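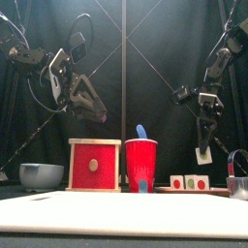
Back row of the table, with the white bowl at the left and the red-fronted box next to it.

Home | Galleries | Toys and small goods | Storage | Contact

Tabletop set, black curtain: gallery
July -- by the Bondby workshop desk

The set on this page is a mixed one: small toys, a few kitchen pieces and two or three containers, laid out on a black table in the Dulbridge room. It is listed in our stock book under number 508. Items are kept as a group and stored together between uses. The notes cover layout, cleaning and storage, in that order.

Layout. The objects go along the back of the table in a loose row, which leaves the front clear for sorting and stacking. The bowl is shallow and wide, with a plain rounded rim, so small blocks can be picked out of it without tipping it. The tin pot goes at the other end. Blocks sit between the larger pieces, far enough apart to be lifted one at a time.

A gap of 2 cm between neighbouring blocks is enough. Less than that and the row tends to close up when one of them is knocked.
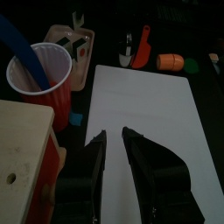
Board. A large white board with rounded corners is used as the work surface. Small pieces show up better against it than against the bare table, and it wipes down faster. Marks from felt pens should be removed the same day -- after that they need a solvent cleaner, and the surface goes dull.

Box. Light natural wood on top, red on the side, with a small round hole in the top and a rounded wooden peg on the side. The top picks up smudges. A barely damp cloth is suitable; standing water raises the grain. Vovwood supplied the oil we use on bare wooden parts, one thin coat every 20 weeks.

Cup. Red plastic, ridged on the outside, white inside. It holds the long blue stick upright enough to be found again. The ridges collect dust and should be brushed before washing.

Tray. Light tan plastic with raised edges. Loose small parts go in here at the end of a session, and the tray is checked against the stock list before the set is put away.

Storage. The full set packs into one Carvalho crate. Heavy items go in first, then the board flat on top. Allow 10 minutes for packing and checking. Crates are stacked no more than two high.

Previous gallery | Next gallery

Contact the workshop desk | Copyright Bondby | Back to top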